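Makamik: putting dishes away without hitting the door
Final report, manipulation software project
Junpei Oda, Wakana Yokoyama, Solange Hawthorne
Advisor: Osamu Higuchi

1. What we set out to do

Plan arm motions in a simulated kitchen when a cabinet door is open and in the way. That's the whole project. The April proposal had dish sorting and a language front end too, both dropped in week two. Prof. Higuchi said pick one thing and we picked the door.

Task: bowl on the counter, upper cabinet already open, arm has to grasp the bowl by the rim, lift, and place it on the shelf. Everything in sim. No hardware runs.

2. Starting point

We took over Clasach, the planner from last year's group. It's a sampling planner (RRT-Connect, two trees) with a shortcut pass at the end. Works well on tables and bins. In kitchens it had one big problem, the collision world was built once at load time, with every cabinet door shut. Open a door and the planner doesn't know. The arm goes straight through where the door is, physics engine disagrees, arm stops with a joint torque fault.

Took us four days to figure that out. We blamed the gripper controller first. Then the bowl mesh. Shinji Nakajima from last year's group looked at our logs for maybe five minutes and asked what joint angle the planner had for the hinge. It was zero. It was always zero.

3. What we built

3.1 Scene sync
Makamik is a thin layer between the simulator and Clasach. Before each plan request it reads every articulated joint in the kitchen (doors, drawers, the oven) and rewrites the matching collision bodies. Only bodies that moved more than a threshold get rebuilt. Rebuild of everything took 600 ms, too slow to do every call. Incremental version is 35 ms on the same machine so we do it every time and stopped worrying.

3.2 Rim grasps
Bowls are annoying. Wide mouth, fingers don't open far enough to go around the outside, so one finger inside and one outside, on the rim. We sample grasp poses around the rim circle, tilt them, throw out the ones with no IK solution, then throw out the ones that collide. With a door open over the bowl most of the far side goes away at the last step. What's left gets sorted by distance from the current joint config.

The sort matters more than we expected. First version took grasps in sample order and the arm would swing all the way around for a grasp it didn't need.

3.3 Door margin
Collision padding was one global number. Too big and no grasp near the door survives, too small and the wrist housing clips the door corner during the lift. Wakana made it per-body: big padding on walls and cabinet boxes, small on door panels, almost none on the object being grasped. Handles get thier own box. They stick out from the panel and the old door model was just a flat slab.

4. Tests

Scenes came from Sovevine, Solange's scene generator. It randomizes the bowl position, hinge angle, clutter on the counter, and arm base offset. 10 kitchen layouts, 3,933 plan requests total across them. One request = one start config plus one goal bowl. We logged plan found yes/no, executed yes/no, and first contact pair if it failed.

What the logs showed:

Clasach alone fails nearly always by door contact once the hinge is open past the halfway point. No surprise.

With scene sync on, door contacts mostly disappear. Failures turn into "no plan found" instead, which we count as a better failure. Robot doesn't break anything by standing still.

Rim grasp sorting didn't change whether we found a plan very much. Paths got shorter and the shortcut pass had less to do.

Per-body padding recovered a lot of the no-plan cases. Not all. The worst ones are where the door corner sits low, right at the bowl. There the gripper has only the near and left part of the rim to work with and then the lift has to start sideways before going up. Clasach's lift was hardcoded as straight up. We replaced it with a short cone of lift directions, tries the vertical one first.

5. Problems we didn't solve

- Placing. The shelf usualy has something on it already, and our place sampler just looks for a free disc on the shelf surface. With a second bowl up there it often finds nothing, even when nudging the first one over would do it. No nudging in Clasach.
- Held-object collision. Once grasped, the bowl is attached as a convex hull. So it's a solid lump to the planner. Fine for moving, useless for nesting one bowl in another.
- Perception. We read ground-truth poses from the simulator. Imai, the pose estimator the lab has, was supposed to go in during the last two weeks. It loads, it publishes poses, and that's where we ran out of time. Glossy rims gave it trouble in the one batch we tried.
- Closing the door afterward. Never started.

6. If someone picks this up

Start with the hinge angles. Print them. Then:

Turn on the contact log before anything else, it's off by default in the config and the flag is spelled log_contcts, we never fixed the name since two scripts depend on it.

Keep the random seed in the run folder name. We lost a good failure case by not doing that.

Check the approach pose by eye before trusting the checker. Our reference case for the padding and lift work is the marble counter kitchen, arm in from the left, gripper just over the left rim of the mixing bowl, lower tip of the open door nearly at the far rim. If a padding change breaks planning anywhere it tends to break here first.

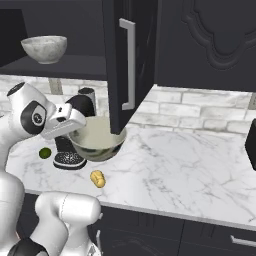
7. Who did what

Junpei: scene sync, Clasach changes, lift cone.
Wakana: padding, handle boxes, grasp sampling.
Solange: Sovevine, test runs, log scripts, the attempt at Imai.
Report written by all three, mostly the night before. Thanks to Shinji for the hinge question.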